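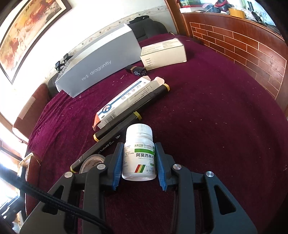
Genre Film, Session 2: The Siege Plot

Reading for this session: the chapter on closed spaces in the course packet. Screening: Plonine Station, shown in full in class. Bring the plot sheet from last time.

What we mean by a siege plot

A siege plot puts a small group inside a place they can't easily leave and a larger force outside that wants in. Westerns used it first, with forts and jailhouses. Horror took it over, then science fiction, where the fort became a research base, a ship or a mining camp. The setting changes but the working parts stay much the same.

Terms you need

Perimeter: the line between inside and outside. It may be a wall, a door, a hatch or a lit area. The audience has to know where it is before it is tested.

Breach: any crossing of the perimeter. Most films have a false breach early on (a noise, a friendly face at the window) and a real one near the middle.

Inventory scene: the characters go through what they have. Guns, fuel, food, medicine, batteries. It tells us what will run out.

Inside threat: a person in the group who can't be trusted, or who may already be infected, bribed or replaced.

Plonine Station: notes for viewing

The film runs on two clocks. One is the storm, which keeps the supply ship away. The other is the air supply in the lower level, mentioned once in the opening briefing and then dropped until the last third. Write down when you first remember the second clock. Students usually differ on this, and we will compare.

Watch the door to the generator room. It is shot from the same low angle each time until the breach, when the camera moves to the other side of it. After that we never get the old angle back.

The prisoner and the guard are the central pair. Their first talk is played in separate close-ups. By the time they share a shot they have already agreed to work together, so the film skips the agreement itself. Note what fills the gap — a shot of the corridor and a change in the music.

The creatures are seen in full very late. Up to then the film relies on sound, shadows and the faces of people looking. This was partly a matter of money, but treat it as a choice when you write about it, as the effect on the viewer is the same either way.

Comparison: The Bundgaard Line

We will look at two clips from The Bundgaard Line, a western with nearly the same story. The first is the inventory scene, which is played for laughs. The second is the morning after the first attack. Compare how each film handles daylight. On the frontier it means safety and a chance to bury the dead. At Plonine there is no daylight, and the lull has to be marked some other way.

Common problems in last term's papers

Too much plot summary. Assume I have seen the film.

Calling every enclosed setting a siege. Zunari Descent takes place in one elevator, but no one is trying to get in. It is a survival film.

Quoting dialogue with no mention of how it is staged.

For Thursday

Write 2 pages on one breach scene from either film. Say where the perimeter is, how we learned that, and what changes once it is crossed. Double-spaced, stapled, handed in at the start of class.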